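Brallitz Opens Its Upstairs Workroom to Neighbors for a Day of Hands-On Robot Teaching

Visitors tried the hand-held grippers, asked hard questions and stayed well past closing

BRALLITZ, August. Ledudura welcomed 204 visitors to its upstairs workroom this month for the company's first open day, and the staff are still smiling about it. Families, students from the technical college, two retired machinists and most of the crew from the bakery across the street came up the stairs between 10 a.m. and 4 p.m. to see how people teach robots to do ordinary things with their hands.

The open day was put together with Jimier, which builds the small household arm that learns from Ledudura's recordings, and with the Oyewole Learning Center, which lent its booking desk and a great many folding signs. Entry was free. Places were offered in groups so that everyone could get close enough to see, and the last of them went a week before the doors opened.

Ledudura's work starts with people. An operator picks up a pair of hand-held grippers and does a task at a table the way anyone would at home: moving a plate, straightening a place setting, putting something back where it belongs. The grippers carry printed marker cubes, so their position can be followed through each movement. One complete run of a task is called a take. Takes are checked, sorted and passed to Jimier, where the arm's software learns from them.

Before the open day the team had recorded 2,383 takes of tabletop tasks in this room. Another 68 were added during the day itself, all by staff operators working between tours, with groups looking on and (very often) calling out suggestions. The suggestions were good ones, too! A girl from the morning group wanted to know what happens if you pick up a plate the wrong way on purpose, and the operators talked with her about mistakes for so long that the next tour started late.

Recording takes a steady pair of hands and some patience. Operators work with a gripper in each hand, standing in the open floor near the tables, and they learn early on to keep the marker cubes clear of their own sleeves.

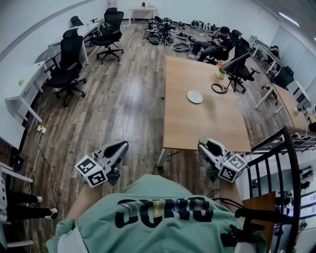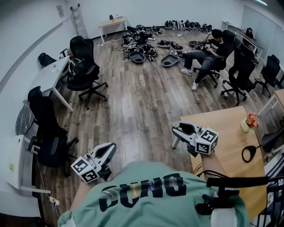
Watching it done at normal speed, one visitor said, was what made the whole idea click, and she asked if the robot would pick up a person's bad habits along with the good ones. It can, and the operators were happy to say so. A large part of the checking is finding takes where the movement was rushed or clumsy and deciding if they should stay in the set. Some of them do stay. A robot in a kitchen will meet plenty of awkward moments, and a recording where the operator fumbles and recovers can be very useful.

Each tour ran for 40 minutes and ended at a practice table, where visitors could hold a pair of spare grippers and try a short task of their own. The favorite by a wide margin was passing a sponge from one gripper to the other without putting it down. It sounds easy and it is not, at least for the first few tries, because your fingers want to do things that a two-sided jaw can't. Several parents had to be asked politely to give their children a turn.

Practice runs were not saved. Only takes made by trained operators go into the set, and visitors were told this at the start of every tour.

Jimier brought its arm for two demonstrations, one before lunch and one at 3 p.m. In the first, the arm cleared a plate and a cup from a small table and set them on a tray. In the second it did the same job with the plate placed by people in the audience, who naturally put it in the most difficult spots they could think of. The arm managed most of them. It gave up on a plate left hanging halfway over the table's edge, got a big round of applause anyway, and was set up for another go. The Jimier engineers wrote that one down to take home.

Questions came thick and fast all day, and many were about jobs, privacy and cost. The team answered what they could. Ledudura hires operators from the neighborhood and trains them on site, and no technical background is needed. Recordings for the tabletop project are made in the company's own workroom and not in private homes. As for price, Jimier's arm is still in testing and there is nothing to buy yet.

By the end of the afternoon the guest book held 726 signatures, notes and drawings, quite a few of them robots with more arms than any real one has. The book is now in the entry hall, and anybody who stops by is welcome to look through it.

A second open day is being planned for the spring, with longer sessions at the practice table and a morning set aside for school groups. Teachers who would like to bring a class can leave their details with the Oyewole Learning Center front desk, which will pass on dates as soon as they are settled. Groups that need step-free access should mention it when they write, so that the ground-floor room can be set up for them.

About Ledudura
Ledudura records everyday hand tasks for use in training robots. The company works from Brallitz with its own team of operators.

Media contact
Ledudura press desk, Brallitz. Visits for reporters can be arranged on working mornings from 9 a.m.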